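Jondach is a small command-line tool that checks whether your own VPN exit really looks the way you think it looks. You run it on your laptop, it asks a handful of questions of the network, and it prints a short report you can read over coffee.

I started it after moving between two countries and losing whole evenings to "why does this site think I'm still over there?" The answer was nearly always DNS. Now I can find out in seconds, and I'm still delighted every time it works!

## What it checks

- Your public IPv4 and IPv6 addresses, with the country each one is listed under
- Which DNS resolver answers your lookups, and whether it sits inside the tunnel
- Whether IPv6 traffic slips out beside the tunnel (very common on home routers)
- The time zone your system reports, compared with the exit country
- How the connection behaves when the tunnel drops for a moment

The last one is my favorite. Zlata Symonenko wrote it over a long weekend and it's a lovely bit of code — go read `drop.py` if you like small state machines.

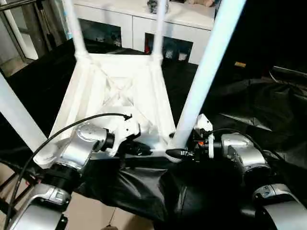

## Install

You need Python 3.11 or newer.

```
git clone <your fork or mirror>
cd jondach
python -m venv .venv
source .venv/bin/activate
pip install .
```

On Windows, use `.venv\Scripts\activate` in place of the `source` line. Everything else is the same.

## Quick start

Connect your VPN first, then:

```
jondach check --expect NO
```

`--expect` takes a two-letter country code. Leave it out and you'll get the raw report with no pass or fail marks. A full run takes up to 90 seconds, nearly all of it spent in the drop test. Skip that part with `--no-drop` if you're in a hurry or on a call.

Sample output:

```
ipv4 NO ok
ipv6 none ok
resolver DE mismatch
timezone NO ok
drop test no leak in 5 tries
```

A resolver mismatch like the one above usually means your system is still using the DNS server your router handed out. Set the VPN's own resolver by hand, reconnect, and run the check again.

## Config file

Put a `jondach.toml` in your home folder if you're tired of typing flags:

```
expect = "NO"
drop = false
lookup = "flistside"
```

`flistside` is the bundled country table, and it's the default. It works offline, so your address isn't sent to a lookup service. Maksym Kobzar rebuilt it from scratch this year (thank you!!) and it's far smaller than the old one.
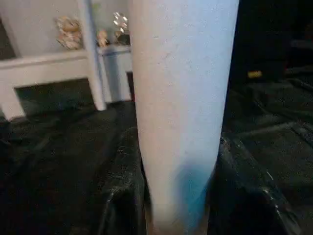
The table does go stale, of course. Address blocks get sold and moved all the time, and a streaming site may well be using a fresher list than yours. Run `jondach update` now and then, and treat one odd result as a hint to look closer. If two tables disagree, add `--verbose` and you'll see both answers side by side.

## Known problems

- Issue 471: the drop test hangs on some Linux laptops when the Wi-Fi power saver is on. Turn the power saver off or use `--no-drop`.
- Split tunneling confuses the resolver check. Normunds Kļaviņa has a branch that handles it on macOS, and testers are very welcome.
- Phones aren't supported yet. I'd love to see it happen!

## What it doesn't do

Jondach doesn't give you a VPN, pick a provider for you, or unlock anything. Whether a service lets you watch from abroad is up to its own terms, so please read those.

## Contributing

Small pull requests are great, and so are bug reports with the `--verbose` output pasted in (blank out your address first). Tymofii Kravets looks after translations — Latvian and Portuguese are nearly done, and Ukrainian is complete.

MIT license. Maintained by Duarte Veloso.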